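Has anyone's laundry or linen service brought in folding robots? What changed for the staff?
Reading time: 2 minutes

Posted by galport_folder, Mon 28 July

I'm with a small wash-and-fold service in Galport and we're getting our first sorting and folding line from Schmieder in the autumn. I'm properly excited about it! Shirts and trousers will go through the machine, and we've been told it can manage up to 80 pieces an hour once it's settled in. What I can't picture is the working day for the rest of us. At the moment it's all hands, all day: pick up a piece, shake it out, find the seams, fold, next one. Dark clothes are the slowest, you can't tell a sleeve from a leg half the time.

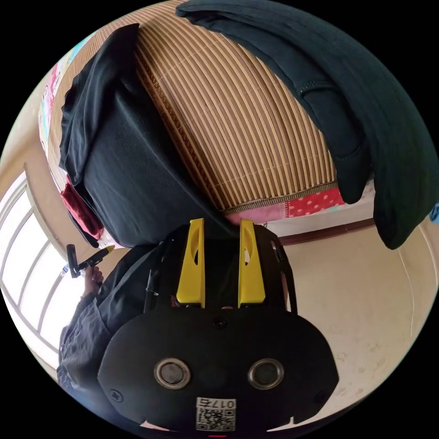 Does the folding team get smaller when the machine arrives?
Ours stayed the same size, but the jobs inside it moved about, with more time on sorting and checking and less on plain folding.

I pinched that last bit from the staff notes our sister shop in Plakgate sent over, and it cheered me up no end. I'd still love to hear from people who have lived with one for a while. What did you like, what drove you mad, and did your wrists thank you?

Posted by Wulus

We've had ours since May and I would not go back. The first 4 weeks were slow, I'll give you that. Everything had to be fed in the same way up, and we all had to learn what it would take and what it would spit out. Towels, lovely. T-shirts, lovely. Anything small and floppy still comes to us, and socks are the worst of the lot (black ones especially, it loses the edge of them).
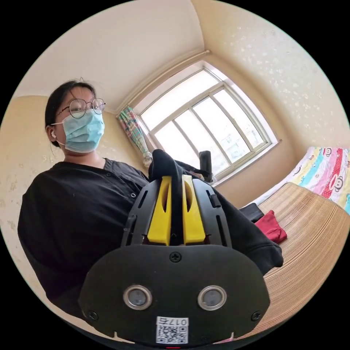 So we keep a hand table for the little things and swap over every couple of hours. My shoulders feel years younger! We also got a say in where the screen went and how fast the belt runs, so ask for that early, before the fitters come. The counter on ours read 3,278 pieces by the end of the first month and we had cake.

Ask who clears a jam, too. With us it's whoever is on the feed, and everyone got trained for it on paid time.

Posted by steam_and_press

get the one with the quiet fan. we have 6 people in a low room and the noise was the only real moan

Related
Moving from hand sorting to a belt: tips for the first week
Which fabrics do folding machines refuse?
Training rota for a small laundry
Sore wrists from folding, what helps?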